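Mastolwood Opens Tool and Small Appliance Lending Library in October

MASTOLWOOD. Residents will be able to borrow household tools, garden equipment and small appliances free of charge when the Mastolwood Lending Room opens on Grundier Street in October.

The room takes up the ground floor of the former Jeon print shop, which has stood vacant since the business moved out of town. The city signed a lease on the space in the spring. Bulitz Hardware, two doors down, is donating shelving and will sharpen blades and mower parts at cost.

The opening collection holds more than 600 items, including drills, ladders, tile cutters, carpet cleaners, canning kettles and folding tables. Most came from a donation drive held over the summer. Donated power tools were tested before being added to the catalog.

Any adult with a Mastolwood library card may borrow up to 4 items at a time for one week. Items can be renewed once if no one else has asked for them. The late fee is $1 per item per day, up to a limit of $20. Ladders and carpet cleaners must be reserved ahead of time.

The room will be open weekday evenings from 4 p.m. and on weekend mornings. Street parking on Grundier is free after 5 p.m., and there is a ramp at the side door.

The first 300 households to sign up will receive a printed copy of the catalog. After that, the catalog can be read online or at the front desk of the main library.

Donations are still being accepted. Hand tools in working order are needed most, along with extension cords and sewing machines. Gas-powered equipment and mattresses cannot be taken. 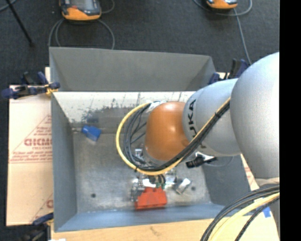

## Contact

Mastolwood Lending Room, Grundier Street, Mastolwood. Questions about donations may be left at the main library front desk.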